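The Metal Bins at Tralwood: A Talk with Loretta Halvorsen on Sorting Small Toys

By Jana Rathjen
2025-08-20

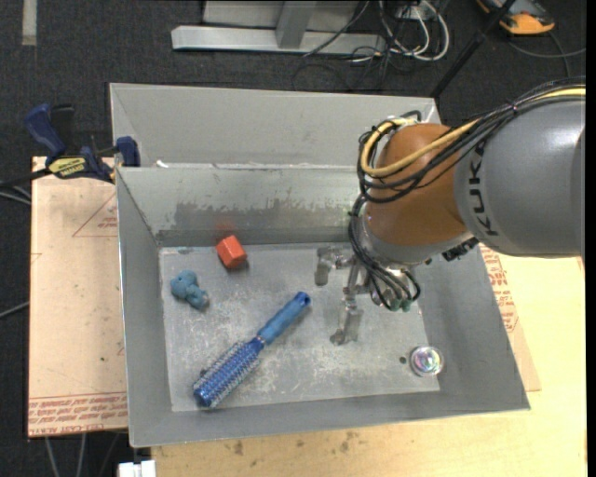 Loretta Halvorsen has been sorting secondhand toys for eleven years, the last six of them at Tralwood, where she runs the small-parts room. Boxes come in from school closings, day care centers and estate cleanouts. The big things, like play kitchens and ride-on cars, go to another building. What reaches Halvorsen is everything that fits in one hand: blocks, figures, animals, game pieces, wheels that came off something.

I asked her first why she uses sheet metal when most sorting rooms I have visited use plastic totes.

"We had plastic," she said. "We had it for two years. The corners hold dirt, and when a tote cracks it cracks at the bottom and you find out when you pick it up. I wanted something with sloped sides so that things slide down to the flat part and stay there."

The bins she has now came from a shop called Stumar that mostly makes parts for feed stores. Ilir Vlachou, who did the ordering at the time, drove out with a cardboard model he had taped together and asked for the same shape in metal. The first ones had walls that were too steep. Small animals stood up against the side and got missed. The second batch had a gentler slope and they have not changed it.

They are gray, inside and out. Halvorsen said she was offered paint and turned it down.

"White was what I thought I wanted. Then we tried a white one and the pale pieces disappeared. Bone-colored dice, the little white fences from farm sets, all of it. On gray, red shows up, blue shows up, yellow really shows up. Gray pieces are a problem, I'll give you that. Knights are a problem."

What about the scratches?

"They scratch the first week. Somebody drops in a metal car and there's your first mark. After a year the whole middle is scuffed. It doesn't bother me, but new people will reach for a scratch thinking it's a piece of string. I did it myself the other day."

The scuffs do matter in one way. Once a bin floor gets rough, dust sticks to it and the wipe-down takes longer. Hafiz Hidayat does the wipe-downs with a damp cloth and dish soap, then a dry cloth. He told me he tried a scouring pad once and made it worse. Bins that are too far gone get moved to the wheel shelf, where nobody minds.

I asked Halvorsen to explain how a box gets sorted, start to finish.

"You don't dump the box," she said. "That's the first thing. People want to dump it. You take out a few things and put them in the bin with space between them, and you look at them."

A few means a few. She prefers a bin floor with more bare metal than toys on it. When pieces are piled up, she said, a person will grab whatever is on top and never turn over what is underneath. With only a handful down, each piece gets picked up and turned over, checked for cracks, sharp edges, battery doors and chew marks, and then moved along. Anything she is unsure of stays in the bin until a second person has looked at it.

There is usually a second bin behind the first, and I had assumed it was for finished pieces. It depends on the day, she said. Sometimes it is the next bin to be worked, and sometimes it takes the pieces that belong to a known set. Tarek Khasawneh keeps the list of sets, which has 477 entries, and he can often name a set from one block.

"He'll say, that's a Lirov, look at the corners," Halvorsen said. "The older Lirov blocks have a flat cut on the corner and the newer ones are round. I can see it now, but only because he kept telling me."

Khasawneh was less sure of himself than she was of him. "I get the blocks right," he told me. "Figures are harder. The soft ones all lose their shape after a while and the faces wear off. You get a lump with a head, and it could be a bear or a man in a coat. I put those under 'figure, other.' It's the biggest category we have."

I asked how much comes through the room. Last September they passed 1,784 pieces in one week, which Halvorsen did not enjoy. A normal week is closer to half of that. She would like it to be 800, every week, on a schedule.

"It's not going to happen," she said. "Schools clear out when they clear out."

The question she gets most from visitors is what happens to single pieces. One block is not a toy anyone will buy. At Tralwood, loose blocks are held by type until there are 40, then bagged and sold as a mixed set. Single figures go into bags by size. Game pieces are kept for people who write in looking for a replacement, and Halvorsen answers those letters herself, usually on Friday-type afternoons, as she calls any afternoon when the room is quiet. She had one on her desk when I came in, from a man who needed the green boat from a Ristić harbor game. They had the red one and the yellow one.

"I sent him a note asking if he could live with yellow," she said. "I haven't heard."

Does she have a favorite kind of piece to sort? She thought about this longer than any other question.

"Wood blocks, probably. You pick one up and you know right away if it's good. With plastic you have to flex it a little and look for the white line where it's about to go. And anything with a bright color, just for finding it. By four o'clock your eyes are tired and a red block is a kindness."

On lighting, she had a good deal to say. Bare metal throws light back at you, and a strong lamp straight overhead puts a bright patch on the floor of the bin where small clear pieces vanish. She went through three kinds of lamp before settling on wide ones set off to the sides. Bright pieces near a wall will also leave some color on the metal, and a beginner will sometimes reach for that too. She tells them to put a finger on it.

For anyone setting up a sorting table at home, or in a church basement or a school, her advice was short. Get a container with sloping sides and a flat floor that is big enough to put both hands in. Pick a dull color for it. Have the edges folded over so they don't cut you; Stumar charged extra for that and she paid it. Set it low enough that you can see the near wall without leaning, as that is where most of the missed pieces turn up.

"And keep a cup next to you," she said. "For screws. There are always screws."

Before I left she had Hidayat weigh one of the empty bins for me, because I had asked and she didn't know. The scale needed a battery, so I can't report the number. I lifted one by the rim, and I would want a second person to help carry it upstairs.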